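Ticket 2000-269
Product: Grona countertop sealer, stone
Opened by: Kristóf Jakab
Status: Reopened (2)

December 26, 2024
Customer says the sealer stopped beading water after five weeks. The label promises a year. Customer has been told by chat support to "apply another coat" and doesn't believe it will help. Neither do I, but I'm logging it as asked.

Reply from customer:
I followed the sheet. Cleaned with the Bemevik wash, let it dry overnight, two thin coats, wiped off the extra. If a third coat is the answer, why does the sheet say two? Also, your article on marble says the haze "will fade by itself." Mine hasn't. Who tested this, and on what stone?

Agent note:
Asked for the batch number. Customer sent the one from the wash, then the right one. Batch is not on the recall list, which proves very little, as the list was last updated in January.

Linked article: Sealing marble around a sink area
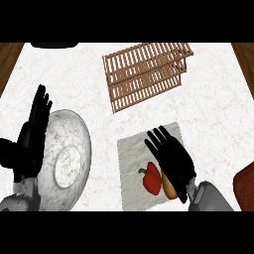
Pale veined marble with a wooden dish rack on it.

Agent note:
Supplier (Munro) blames the wash. The Fokau lab sheet says the wash is neutral and safe before sealing. They can't both be right. I've asked Munro for the test data and got a brochure.

Suggested to customer: leave the stone alone, try a few drops of water in a spot that gets no use, time how long it takes to darken, and send the result. No third coat for now.

Customer reply:
Fine. I'll do the drop test, but I want a refund if it soaks in.

Refund request drafted, not sent. Waiting on test result.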